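How to register a transferred player with an amateur football club

Every summer I get the same messages from small clubs: the player has said yes, the season starts soon, what do we do now? I have been registration secretary at Sestska for several seasons, and I wrote down the steps in the order I do them. Your league may use other names for the forms, but the work is mostly the same.

1. Ask the player where he was registered last

Ask for the last club where he was registered, even if he did not play one match there. A player once told us he came from Nulham, but on paper he still belonged to a club he had left two years before. The first request went to the wrong place and we lost nearly 30 days.

2. Check that he owes nothing

The old club can hold back the release if the player has unpaid fees or did not return his kit. Ask him directly, and ask the old club also. It is better to hear about a debt of 145 euros in June than one evening before the first match. If there is a debt, the player pays it himself and keeps the receipt. Our club does not pay it for him, and I suggest you write this in your own rules.

3. Send the release request

Write to the club's official address, not to the coach. Put in the full name, the date of birth, the registration number and the date from which he wants to leave. Keep a copy of the message with the time on it. When the old club does not answer, this copy is what the league will ask you for.

Send one request for each player. When two brothers came to us from Verbruggen, I put both in one letter, and only the older one was released.

Before you go on, read the name on the release letter by letter and compare it with the passport. Double names and accents are where most mistakes happen. 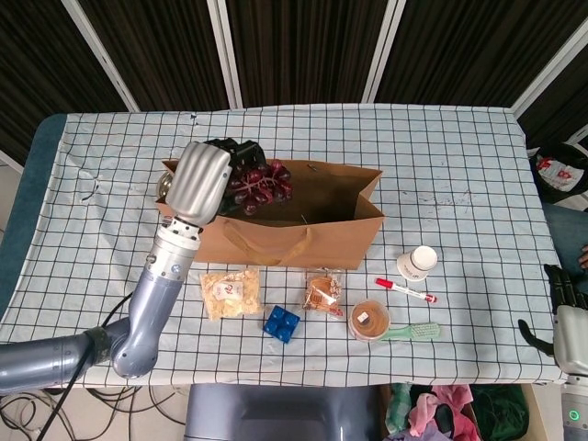

4. Fill in the league form

We use Skuleo for this, but some leagues still take paper. The photo must be recent and without a cap. For a player under 18, a parent signs too – a signature from the coach is not accepted.

Leave the shirt number empty if you are not sure of it. I once wrote 88 only to fill the box, and the boy had to play with it until the winter break.

5. Wait for the confirmation

"Received" does not mean "approved". Until the status says approved, the player can train with you but he should not play in a league match. In our league the fine for an unregistered player is the same for a final as for a match with ten people watching, and the points are gone as well.

6. Tell the coach and the old club

Send the coach the date from which the player can be selected. Then write a short thank you to the old club. You will probably need them again next September.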